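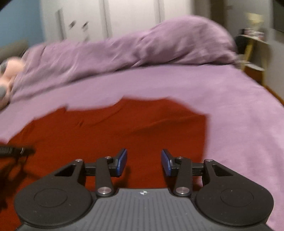

Tampere, Sep 29, 2024

Building a pair of hand-held grippers, part 3: adjusting the fingers and folding the first sweater

In part 1 we cut and sorted the parts for the Lirkow grippers, and in part 2 we mounted the camera behind the housings. If you followed until now, you have two grippers that open and close when you squeeze the trigger. This part is for making them work well with cloth. I did the adjusting in our shared workshop and the folding at home on the bed, which has the right height for my back and is much softer than a table if you push down too hard. I always push down too hard in the beginning.

You need:
Both grippers, assembled
A small hex key for the pivots
A soft brush or an old toothbrush
A piece of thin cardboard
One sweater with long sleeves, in a color which is clearly different from the bed
A computer for looking at the recordings

Check the pivots first

Each gripper has two large silver pivots at the base of the inner links and four smaller ones higher up, at the tips of the arms and links. Start with the large ones. Tighten until the link stops moving freely, then go back one quarter of a turn. The finger should move through its whole range without a jump.

Do the small ones after that, in the same way. I did them in the wrong order on my first gripper and had to open everything again, so please keep to this order even if the small ones are easier to reach.

Hold the gripper with the fingers down and shake it lightly. If you hear a click, one pivot is still loose. Eetu Kettunen, who has built three pairs in our workshop, finds the loose one by touching each of them with a fingertip while he shakes. I could not feel anything this way and used a pencil to press on them one at a time.

Make the fingers symmetrical

Open the gripper fully and look at it straight from above. The two fingertips should be at the same distance from the center line of the gray ribbed plate. The round mark at the front of the plate is useful for this. Put the edge of the cardboard across it and compare left and right.

If one side is behind, loosen the large pivot on that side, move the link and tighten again. Small corrections are enough. Then close the fingers slowly. The blue pads should meet flat, over their whole surface. When only the front edges touch, cloth will slip out backward during a lift, and you will think that your technique is bad when it is the pad that is crooked.

A test for the pads: close the fingers on the cardboard and pull it. It should resist equally whether you pull it left or right.

Clean before you record

Matte black parts collect dust very quickly. It does no harm on the housings, and mine always have some. On the pads it matters more. Wipe them with a damp cloth, let them dry and do not touch them again with your fingers. Wool is worse than cotton here, and after one long evening with sweaters I brushed a lot of fluff out of the gap behind the pads.

Prepare the bed

Pull the bottom layer as flat as you can and push the duvet to the far side. Spread the sweater with the front up and the neck pointing away from you. My sweater is rust red and the bedding is purple, and the edge of the cloth is easy to see on the recording. Nabila Ngau tried the same thing with a gray sweater on a gray blanket and could not find the sleeves afterward when she looked through her files.

Take care of the light too. With only one lamp behind you, your arms throw a shadow exactly where the fingers are working. I switch on the ceiling lamp and leave the bedside one off.

Start the recording in the Zollow app on both grippers. I use 60 frames per second. With lower settings the background was smeared whenever I turned my wrist, and with 60 it is still smeared sometimes, but you can work with it. Move slower if you see that it becomes too much.

Fold the first sleeve

1. Hold one gripper in each hand, fingers open wide, and bring both over the sweater. Wait one second before you go down. This gives you a clean start when you cut the recording later.

2. Go down with one finger on each side of the cuff and close. Take only the top of the fabric and a little of the layer below. Pinching too deep will pull up the blanket also, especially a plush one.

3. With the other gripper, take the sleeve near the shoulder. Lift both hands together — only as high as your own hand is wide — and carry the sleeve over the front.

4. Lay it down across the chest, under the collar. The cuff should point to the opposite sleeve, and the sleeve should lie horizontally. If your sweater has a button at the neck, as mine has, keep the sleeve below it.

5. Open the gripper at the cuff first. Keep the other one on the outer end of the sleeve while you do this, or the sleeve will follow your hand back. The cloth will bunch a little under that gripper, and you can smooth it later with the closed fingertips.
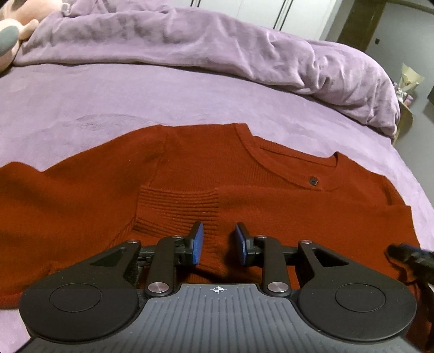

Second sleeve and bottom

The second sleeve goes over the first. It is the same movement from the other side, and you will notice which of your hands is the weaker one. Then take the two lower corners, one with each gripper, and bring the bottom up to the shoulders. Pull slightly outward while you carry it, so that the middle does not hang.

If a corner falls, leave the recording running and pick it up again. Gifty Kyei keeps these takes in a separate folder called "recovered", and I have started doing the same.

How many times

For my first set I planned 100 folds. I finished with 211 recordings, of which 40 had to be thrown away. Most of those 40 were from the first two evenings, when my left gripper had the crooked pad I described earlier. So check the pads again after every evening — it takes one minute.

Change the starting position between takes. Turn the sweater a little, move it closer to the edge of the bed, or leave one sleeve with folds in it. I forgot this at first and my early takes look almost the same.

Spare parts

The small pivots are from Imetti, and I ordered one extra bag. Sugeng Simanjuntak wrote to me that the longer ones also fit if you put a washer under the head, but I have not tested this with the fingers fully closed. Part 4 will be about matching the left and right recordings in time. I hope to have it ready in January.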